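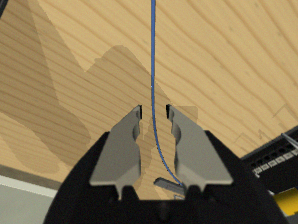

El presupuesto del brazo, por fin

Llevo desde noviembre prometiendo que iba a contar cómo va lo de la compra, y hoy, 20 de abril, con el café todavía caliente y la hoja de cálculo abierta, me siento a cumplir. Gracias a los que habéis escrito preguntando, que sois más de los que esperaba (¡y con qué paciencia!).

Para quien llegue nuevo: en el taller queremos automatizar el manejo de cables finos, que es lo que más horas nos come. Antes de gastar un euro en hierro decidimos pasar una temporada en simulación, con una pinza de dos dedos y un cable azul sobre una mesa de madera, y fue la mejor decisión de todo el invierno. Saskia Ngata, que tiene más fe que yo en estas cosas, montó el entorno en Custilora y me fue enseñando a usarlo sin perder los nervios ni una sola vez, cosa que le agradezco de corazón.

Lo que hemos sacado en limpio es sobre todo dónde va el dinero. Yo venía convencido de que el brazo se lo llevaba casi todo y que la pinza era un accesorio, como quien compra un coche y luego elige las alfombrillas. Pues no. Las almohadillas de los dedos se gastan, la apertura tiene que dar para el conector y no solo para el cable, y si uno quiere medir fuerza la cuenta sube otro escalón. La pinza de Firnevik que nos gusta sale por 1.158 euros, y cada juego de dedos de repuesto, por 200. He apuntado 4 juegos para el primer año. Ferdinand Hubmann me dice que me quedo corto, y suele tener razón, pero la hoja no da para más.

El brazo lo dejamos para la segunda fase. Windport nos ofrece uno de ocasión con 17 meses de uso y estoy esperando a que me manden el historial de mantenimiento. Me queda también por cerrar la mesa, el cableado y la formación, que siempre se me olvida ponerla y luego duele.

Si alguno ha comprado equipo de segunda mano y quiere contarme qué preguntó antes de firmar, los comentarios están abiertos y los leo todos, aunque tarde en contestar.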